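Wortkunde für Küche, Wäsche und Werkbank
Tipps aus der Rubrik »Haushalt beim Wort genommen«
Zusammengestellt von Amparo Urrego, Stand 2026-05-16

Viele Fehler beim Kochen, Waschen und Schrauben beginnen beim Lesen. Anleitungen verwenden Wörter, deren Alltagsbedeutung von der fachlichen abweicht oder deren Herkunft auf eine falsche Spur führt. Die folgenden Einträge stammen aus der Wortkartei Plavudov. Sie umfasste im Dezember 2664 Karten; nach dem Zusammenlegen der Dubletten sind es 2248. Mundartliche Varianten sind in dieser Auswahl nicht berücksichtigt.

Küche

Prise. Aus dem Französischen, zu prendre (nehmen). Gemeint ist, was zwischen Daumen und Zeigefinger passt; manche Kochbücher rechnen den Mittelfinger mit. Bei feinem Salz ist der Unterschied gering, bei grobem nicht. Wer ein altes Rezept überträgt, schreibt die Menge beim ersten gelungenen Versuch in Gramm daneben.

Messerspitze. Bezeichnet die Menge, die auf der Spitze eines Tafelmessers liegen bleibt. Ein Kochmesser ist nicht gemeint. Die Abkürzung »Msp.« wird gelegentlich mit »TL« verwechselt, vor allem in handschriftlichen Heften. Beim Abschreiben ausschreiben.

Lauwarm. Sprachlich doppelt, denn »lau« heißt bereits mäßig warm. Für Hefeteig genügt die Angabe, sofern man unter Körpertemperatur bleibt. »Handwarm« meint in Rezepten meist dasselbe, auf Waschmitteln nicht immer. Im Zweifel gilt die Gradzahl auf der Packung.

Abschrecken. Das Verb »schrecken« bedeutete ursprünglich aufspringen. In der Küche heißt abschrecken: mit kaltem Wasser schnell herunterkühlen. In der Metallbearbeitung bezeichnet dasselbe Wort das rasche Abkühlen eines glühenden Werkstücks, je nach Stahl in Wasser, Öl oder Luft. Nudeln für einen warmen Auflauf müssen nicht abgeschreckt werden, auch wenn es im Rezept aus Gewohnheit steht.

Blanchieren. Von blanchir, weiß machen. Grünes Gemüse wird dabei gerade nicht weiß; das Wort hat seinen Gegenstand gewechselt und bezeichnet heute das kurze Garen in kochendem Wasser. Übersetzungen aus dem Englischen schreiben mitunter »vorkochen«. Das ist ungenau und verleitet zu längeren Zeiten.

Wäsche

Pflegeleicht. Ein Wort mit zwei Lesarten. Umgangssprachlich: macht keine Mühe. Am Waschautomaten: ein Programm mit geringerer mechanischer Belastung und meist kleinerer Füllmenge als bei Koch- und Buntwäsche. Wer die Trommel in diesem Programm voll belädt, hat die erste Lesart angewandt.

Bügelfrei, bügelarm. Die Nachsilbe »-frei« sagt streng genommen, dass etwas fehlt. Bei Hemden ist sie eine Zusage, die vom Aufhängen abhängt: noch feucht auf den Bügel, Knopfleiste und Kragen glatt ziehen. »Bügelarm« ist die vorsichtigere Bildung und in der Praxis häufig die zutreffende.

Schranktrocken, bügeltrocken. Beide Wörter nennen das Ziel, keinen Messwert. Bügeltrockene Wäsche enthält absichtlich Restfeuchte und wird im Schrank muffig. Die Lesehilfe lautet: Der erste Wortteil gibt an, wohin das Stück als Nächstes kommt.

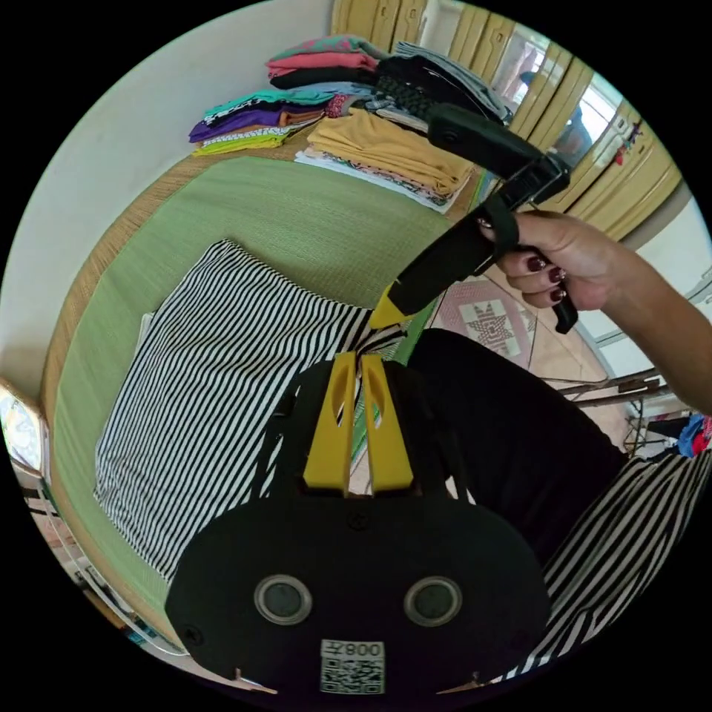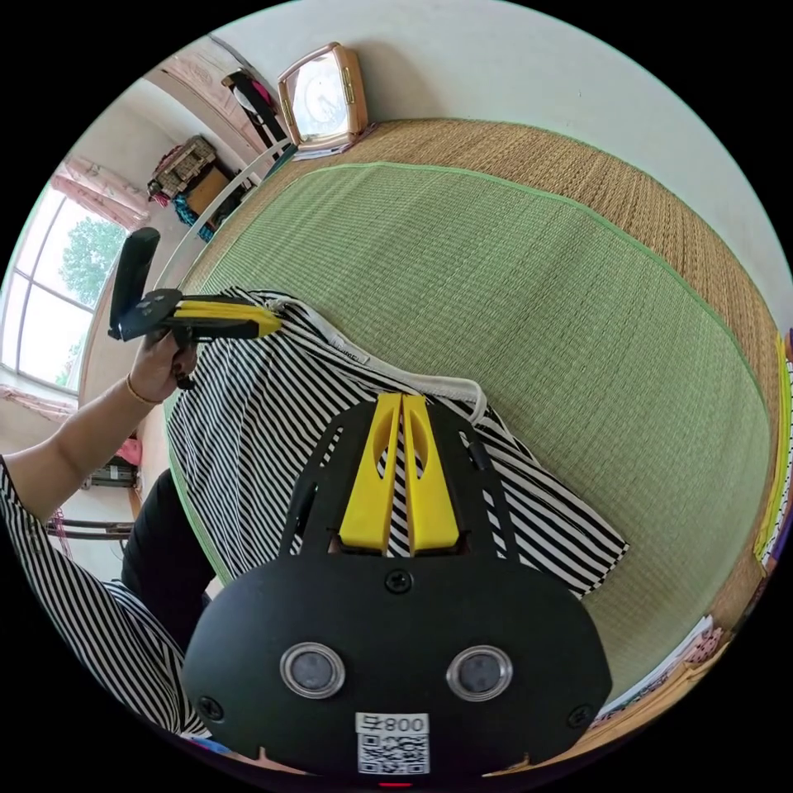 Stoff mit schwarz-weißen Streifen

Farbecht, lichtecht. »Echt« heißt hier beständig gegen eine bestimmte Einwirkung. Lichtecht sagt nichts über die Wäsche, waschecht nichts über die Sonne. Steht auf einem Etikett nur »farbecht«, fehlt die entscheidende Angabe. Neue dunkle Teile einmal getrennt waschen.

Imprägnieren. Geht auf spätlateinisch impraegnare (schwängern) zurück und meint das Durchtränken. Ein Spray, das nur auf der Oberfläche haftet, imprägniert im Wortsinn nicht, wird aber so verkauft. Für die Behandlung ist das von Belang: Einwaschmittel erreichen auch die Innenseite, was bei gefütterten Jacken oft unerwünscht ist.

Werkstatt

Schraubenzieher, Schraubendreher. Die Fachsprache verlangt Schraubendreher. Der ältere Ausdruck ist trotzdem nicht falsch gebildet — man zieht eine Schraube an. In Inventarlisten nur eines der beiden Wörter verwenden, sonst liegt dasselbe Werkzeug an zwei Stellen. Im Katalog Wanholm, Ausgabe 5, stehen beide Stichwörter mit unterschiedlichen Seitenverweisen.

Zollstock. Das Werkzeug trägt eine Maßeinheit im Namen, die auf den hierzulande üblichen Exemplaren meist gar nicht aufgedruckt ist. Fachlich heißt es Gliedermaßstab. Wer Beschläge nach angelsächsischer Zeichnung einbaut, prüft die Teilung vor dem Anreißen.

Schieblehre, Messschieber. Eine Lehre verkörpert ein festes Maß oder eine feste Form, und genau das tut das verstellbare Gerät nicht. Daher die Empfehlung, nur noch Messschieber zu schreiben. »Schublehre« ist im Süden und in der Schweiz geläufig und bezeichnet kein anderes Gerät.

Handfest. In Montageanleitungen eine Drehmomentangabe ohne Zahl: so fest, wie es ohne Werkzeug geht. Die Wendung »handfest anziehen, dann eine Vierteldrehung« bezieht die Vierteldrehung auf das Werkzeug. Bei Kunststoffgewinden entfällt sie, sofern nichts anderes dabeisteht.

Rostfrei. Wieder die Nachsilbe. Der Normsprachgebrauch bevorzugt »nichtrostend«, was ebenfalls mehr verspricht, als eine Spüle mit Chlorreiniger einhält. »Rostträge« wäre sachlich näher und kommt gelegentlich vor, hat sich im Handel aber nicht durchgesetzt.

Hinweise zum eigenen Beschriften

Substantive in der Einzahl, wenn ein Behälter nur eine Sorte enthält. Bei gemischtem Inhalt den Oberbegriff und darunter die Abmessung.

Keine Abkürzung, die zwei Auflösungen zulässt. »Nat.« steht im Vorratsregal für Natron oder für naturbelassen.

»Neu« altert auf jedem Etikett. Das Jahr der Anschaffung leistet dasselbe und bleibt richtig.

»Diverses« nur einmal pro Raum vergeben. Im Musterhaushalt Hellwig trugen 123 Dosen und Schubladen eine Aufschrift, darunter mehrfach dieses Wort; umbenannt wurden zuerst die Fächer mit Kleinteilen.

Bei zweisprachigen Haushalten die Fachwörter nicht wörtlich übersetzen. »Baking soda« ist Natron, »baking powder« Backpulver. Das Glossar Cekusdale führt die beiden im Abschnitt Triebmittel getrennt auf, »cream of tartar« steht dort unter Weinstein.

Ergänzungen zu Wörtern mit »-fest« und »-sicher« (spülmaschinenfest, kindersicher, frostsicher) folgen auf einer eigenen Seite.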